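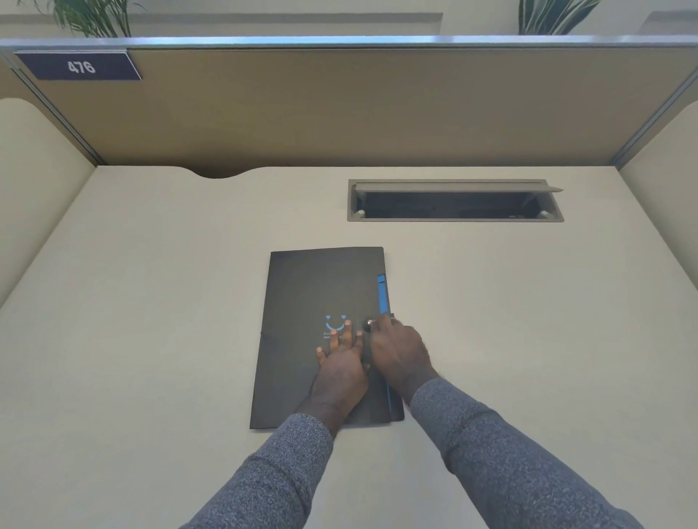
Home Diary Parts Archive

Friday, July
By Mikkel Grímsdóttir

I came to the workshop after work and stayed until 14 minutes before the last bus. I wanted to mount the elbow of Tiltetti today, but I did not touch a screwdriver. It was a day for paper.

The problem is the same as last week. The arm goes to the shelf very well, and when it comes back to its rest position it stops too low. Each time it is a little lower. Clyde Bellamy thinks the belt is slipping. I thought so too, and I tightened it twice, and the second time it became worse and made a bad sound, so I loosened it again. Imani says that a slipping belt should also make an error on the way out, and it does not. I could not answer this.

So I decided to stop guessing and compare the numbers from the long test with the numbers we wrote for the joints in spring. The motor should make 1,247 steps for the full bend of the elbow. I had this number in my head, and I had it in the program also, but I had never checked where it came from.

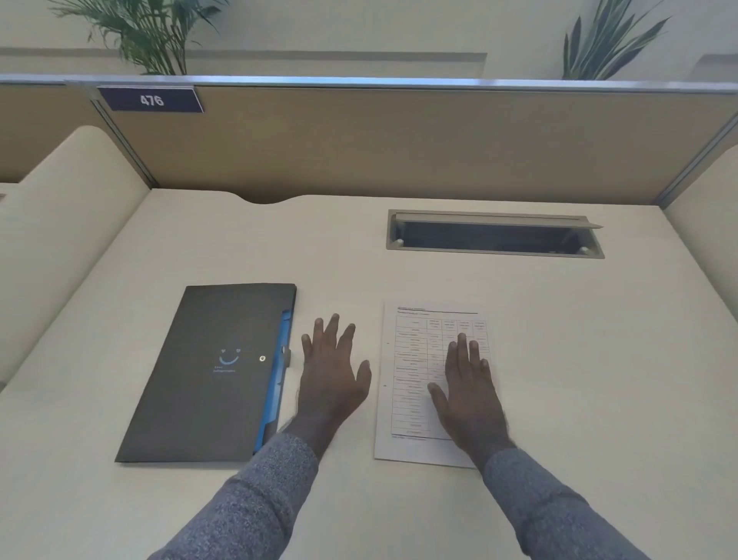 The joint values were my first task, because every other mistake can hide behind them. I am slow with such tables. With four narrow columns next to the wide one, my eyes jump to the wrong place easily, so I keep one hand flat on the paper while I read and go down with it. The left column is the good one, it has the names of the rows. I wish I had made the other columns wider when I set up the page, but then I would need two pages, and two pages I would lose.

I found one thing in this way. For the elbow I used the value from before we changed the pulley. Rosalind changed the pulley, she told me, I even thanked her for it, and I did not change the program. The difference is not big. It can explain a part of the low stop, but I do not believe it can explain all of it, because the error grows. 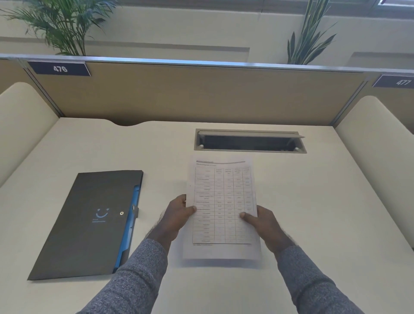 A wrong value should give the same error every time. A growing error must come from something that is lost on each trip. Maybe the Urkano board misses steps when the arm brakes. The arm is heaviest there, with the gripper stretched out, and I set the braking quite hard at 285 because I liked how quick it looked.

I wrote to Desmond Greenberg and asked which braking he uses on his own arm. He answered in five minutes: much softer, and he let it run up to 1,000 trips in one night before he trusted it. I do not have so much patience, and the room closes at night in any case.

For the next time:
Put the new pulley value in the program.
Braking softer, then the same test again, with the belt as it is now.
Ask Imani for the small scale, I want to weigh the gripper with its cable.
Bring back the hex keys to Rosalind.

I missed the bus anyway. Walked home, ate bread with cheese.

Older entry Newer entry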